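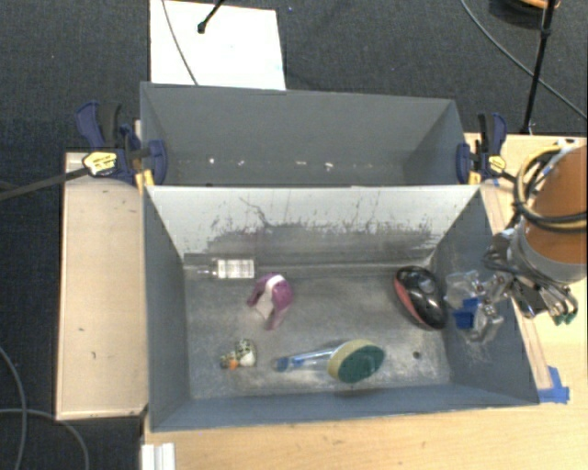 How often should the oil in a small workshop compressor be changed?

Once a year for a machine that gets weekend use, and every few months if it runs most days. A new compressor should have its first change early, after the running-in hours given in the handbook, as the first fill picks up fine metal from the new parts.

The rest of this page covers the other jobs that keep a small compressor going. It is written for the belt-driven piston type with a steel tank, the sort found in home garages and small joinery shops. Oil-free machines have no sump, so skip the oil section if you have one.

Before you start

Switch off at the wall and pull the plug. Let the air out of the tank until the gauge reads zero, then leave the drain open while you work. The pump head and the pipe leading from it get hot enough to burn, so give the machine half an hour to cool if it has been running.

Draining the tank

Air coming into the tank carries moisture, and the moisture settles at the bottom as water. Left there it rusts the steel from the inside, where you will not see it. Drain it at the end of every day you use the machine.

Let the pressure down to a low reading first. Opening the drain at full pressure sprays rusty water over the floor and wears the valve seat. Put an old roasting tin under the drain, open the valve slowly and wait until only air comes out. On many machines the drain is in an awkward place under the belly of the tank. A short length of pipe and a ball valve brought out to the side costs little and means the job gets done. Make sure the pipe does not rise at any point or water will sit in it.

A little brown in the water is normal on an older tank. Flakes of rust are a bad sign, and a tank that weeps anywhere along a seam or around the feet should be taken out of use. Do not weld or patch it. Tanks are pressure vessels and a home repair is not safe.

Changing the oil

Run the machine for a couple of minutes beforehand so that the oil is warm and flows easily, then switch off and release the air as above. Take out the filler plug, then the drain plug, and let it empty into a tray. Tilting the machine slightly towards the drain with a piece of timber under the far wheel gets the last of it out.

Use compressor oil of the grade in the handbook. Car engine oil contains detergents that hold dirt in suspension, and it leaves more carbon on the valves. Fill to the middle of the sight glass, or to the red dot if there is one. Too much oil will be carried over into the air line and spoil paintwork.

Milky oil has water in it. It usually comes from running the compressor for very short spells in cold weather, so that it never warms through. Change the oil and let the machine do a longer run now and again. Old oil goes to the council tip, in a sealed container.

The intake filter

Most small compressors have a foam or paper filter behind a plastic cover on the pump head. Foam can be washed in warm water with a drop of washing-up liquid, squeezed out and left to dry completely. Paper should be tapped clean and replaced when it looks grey all over. In a woodwork shop, check it monthly. A blocked filter makes the pump run longer and hotter for the same amount of air.

If the compressor lives next to a sander or table saw, move it or put a partition between them – it should still have plenty of space for cooling air on all sides.

Belt tension

With the power off and the guard removed, press the belt midway between the pulleys. It should give by about the thickness of a finger. A slack belt squeals on start-up and leaves black dust inside the guard. An over-tight one wears the motor bearings. Slacken the motor bolts, slide the motor along, check that the pulleys are in line with a straight edge and tighten up again. Put the guard back before plugging in.

Finding leaks

If the motor cuts in when you are not using any air, there is a leak. Fill the tank, switch off and note the pressure. Look again after 20 minutes. A small drop is to be expected, but if it is more than 2 bar it is worth searching.

Brush soapy water on each joint in turn and watch for bubbles. Quick-release couplings are the usual culprits, followed by hose tails and the regulator. Threaded joints can be remade with a few turns of PTFE tape, wound in the direction the fitting screws in. Keep tape clear of the first thread so that shreds do not get into the line.

A hiss from the pressure switch for a second or two after the motor stops is normal. If it carries on, the non-return valve on the tank is probably dirty. Empty the tank, unscrew the valve and clean the seat with a cloth.

The safety valve

Pull the ring on the safety valve every couple of months, with some pressure in the tank and your face well away. It should blow sharply and then close. Replace one that sticks or dribbles, always with the same pressure rating. Never plug it or wind it down to stop it lifting.

Leaving it for the winter

Drain the tank, leave the valve open, slacken the hose and cover the machine with an old sheet. Plastic sheeting traps damp.

Page last checked November 22, 2021 by Salamatu Ugwu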